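Norkham T4 Bench Cover: Long-Term Review

The T4 is a brown, matte work surface cover sold in one width and cut to length. I have been using one on a shared bench since September, mostly for gluing, light assembly and sorting small hardware. It replaced an Ellery cutting mat that had curled at two corners.

The cover ships rolled. Norkham says to leave it flat overnight before use. In a heated room mine needed two nights, and the end that had been at the core of the roll took longer than the rest. Trimming is simple with a sharp utility knife and a steel straightedge. A dull blade drags and leaves a ragged line.

No adhesive is supplied. The instructions recommend clamping at the front and letting the weight of the material do the rest. I use Hudstead edge clamps, which hold well but need a bench lip of at least 4 cm. Over-tightening pulls the cover out of line and raises a ripple behind the clamp. Backing the screw off half a turn and smoothing by hand from front to back removes most of it.

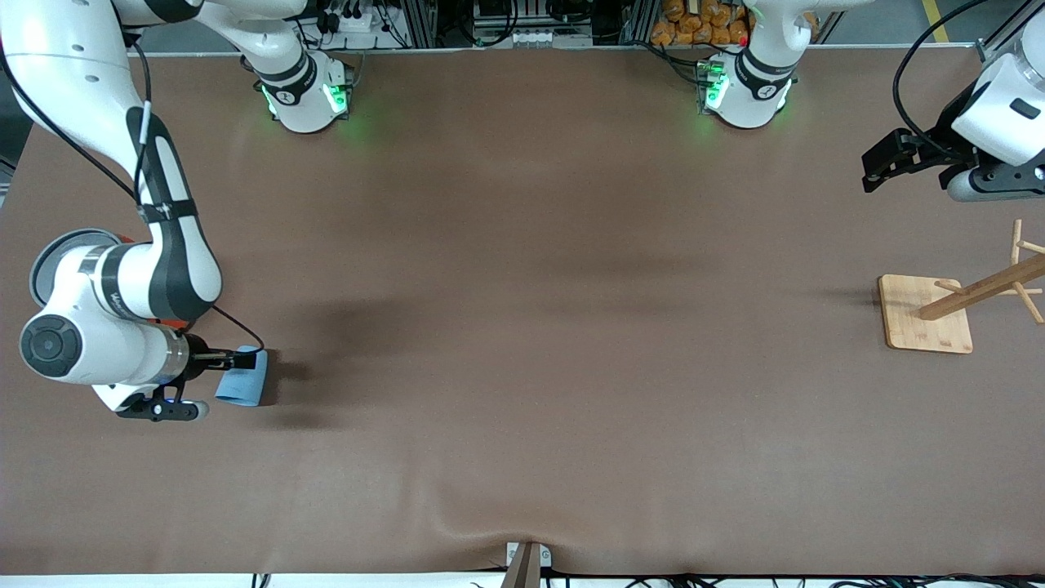
Brown cover on the bench, with a clamp-like fixture at the front edge and a ripple running back from it.

Wear has been moderate. White glue peels off once dry. Two-part epoxy does not, and scraping it leaves a dull spot. Light machine oil wiped up within a few minutes left nothing behind, but a drop left overnight made a dark ring that I have not been able to remove. Pencil marks come off with a damp cloth.

Grip is better than the Ellery's. A small screw set down on its side tends to stay there. The matte finish also cuts glare from an overhead lamp, which helps when reading fine scales. Fine dust clings to it, though, and a brush works better than a cloth.

The closest competitor is the Jevberg felt-backed cover. It lies flatter out of the package and costs roughly 20 percent more, but the felt soaks up spills along cut edges. For dry work I would buy the Jevberg. For glue and oil, the T4 is the easier one to keep clean.

Rating: 4 out of 5. Supplied clamps would raise it.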